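Plumport Works Open Day: was it worth the train fare?

The leaflet promised "a hundred and forty-seven years of making things properly". I went to Plumport in March, on the second of their open days, expecting a gift shop with a factory attached. I was half right.

Arrival

You queue at the lower gate, where a man with a clipboard asks if you have booked. I had. It made no difference, as the people who hadn't booked were let in through the same door and given the same sticker. Parking is £7, payable by coins only, and the machine doesn't give change.

The tour

Plumport makes biscuit tins, and has done so under three different owners. The present one is Figueiredo, which bought the place from Grulach and kept the old name over the door. Our guide called this "a meeting of families". I would call it a sale.

The printing hall was the best part. Sheets of tinplate go through one colour at a time, and the smell of the varnish stays in your coat until the next day. We were told that 100 designs are in production, though the same robin seemed to turn up on a good many of them. When I asked how many tins are still pressed on site and how many are brought in ready made, the guide said it varied with the season. Somebody else asked again at the end and got the same answer.

The press shop was seen from a walkway, behind glass, during the tea break. So we saw the presses standing still. The leaflet says "live demonstration", and I think anyone paying for children would be entitled to grumble.

After that came the new wing, which the leaflet calls the Zadavell Rooms and gives a full page. It was finished in the winter, and the guide was very keen on it: cleaner lines, calmer colours, a better place to work. I'd have liked to hear that from someone who works in it. Pale walls and grey rails are all very well, but I have seen the same in a dentist's.
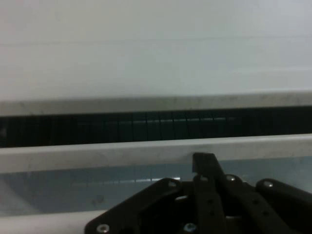 The shop and tea room

Tea was £2 and decent. Seconds are sold from a trestle by the exit with small dents and no great discount, so check the lids before you pay. I bought a plain one for buttons and it shuts properly.

Getting there

The station is a steep walk down from the works, which means a steep walk up on the way in. Buses stop outside the lower gate but the last one leaves before the final tour ends. Take the morning slot, and ask beforehand what time the presses are running.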